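Home New In Bags Leather Care Resale Newsletter Contact

Search this site Enter keyword Go

Winter colours from Grivine, and what is leaving the range

2022-07-08
By Saskia Prendergast

The new Grivine colours are in, and we have had the swatch cards on the counter long enough to say something useful about them. There are three this season: Keltness, Segers and a darker version of the tan they brought out in January.

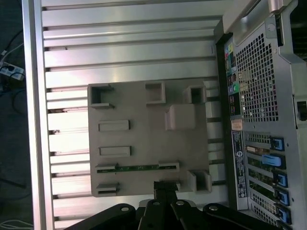
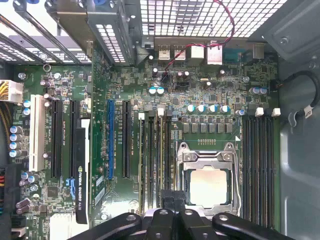
A grey moulded plate on ribbed aluminium, and an open desktop computer with its green motherboard

Keltness is the one most people have asked about. It is a grey-blue that reads as grey indoors and blue outside, and it sits somewhere between the old Slate and the Harbour that was dropped two winters ago. If you own a Harbour bag and were hoping for a matching wallet, Keltness is close but it will not match. The undertone is cooler. Marijke Claeys brought her Harbour satchel in to compare and decided against the wallet, then bought the small crossbody in Keltness anyway.

Segers is a deep red with some brown in it. On the card it looks almost like oxblood. On a full-size bag it is lighter than that, and the grain breaks up the colour a fair bit. I would not buy it from the card. Come in and look at the tote, or ask us to put it aside and we will send you a photo taken near the front window. It is available in the smooth leather as well, but only for card holders and the belt, and the smooth version is a good shade darker.

The tan has been changed without a change of name, and that has caused some confusion. The January batch had a yellow cast and pale edge paint. The new batch is browner and the edge paint is dark. Both are labelled Tan. If you are buying a strap to go with a bag you already have, bring the bag, or check the paint on the edges before you order. We still have a few of the January straps and can match them up.

Prices

Grivine put its prices up at the start of the month. The tote is now $1038 and the crossbody is $395. Card holders have stayed where they were. Anything on lay-by before the change will be honoured at the old price, and you do not need to ring us about it. We have the tickets.

We were asked whether the increase comes with any change in how the bags are made. The lining is different. It used to be a cotton twill and is now a finer weave with a slight sheen — I prefer the old one, but the new lining is easier to wipe out. The zips, feet and rings are the same as last year. Handles on the tote are a little longer and now go over a winter coat, something a lot of you wanted.

Leaving the range

The Trasura bucket bag finishes this season. It will not be reordered in any colour. We have it in black and in olive, and the olive is down to the large size. It was never a big seller for us, but the people who have one tend to be very attached to it, so if yours is wearing out this is the time to replace it. The drawstring cords will still be available as a spare part.

Two of the pale colours are also going. Shell and Oat both marked badly from dark denim, and we had more of them back for cleaning than everything else put together. What is left is 15 per cent off until it is gone. If you buy one, treat it before you wear it, and keep it off dark jeans and navy coats for the first few weeks.

Leather care

Floor Desmet is taking repairs and recolouring again. She can do corners, handles and edge paint. She does not do patent or suede, and she would like people to stop using baby wipes on coloured leather, as they strip the finish and the patch shows after it has been recoloured. A barely damp cloth is fine for most things. For pen, leave it alone and bring it in.

Daranee Hemmin asked us by email whether a bag should be stored in the dust bag or on a shelf. In the dust bag, stuffed with plain tissue, with the strap unclipped and laid beside it. Newspaper will transfer ink to a light lining. Keep it out of plastic, and do not hang it by the handles for months at a time.

Resale shelf

Rianne Verbeke has sent in a group of older pieces, including a Harbour satchel in very good order and a plum clutch I had not seen before and cannot find in any of the catalogues. They go on the shelf next week. We do not hold resale pieces without a deposit, and they cannot be returned, so please look them over properly or ask for more photos first.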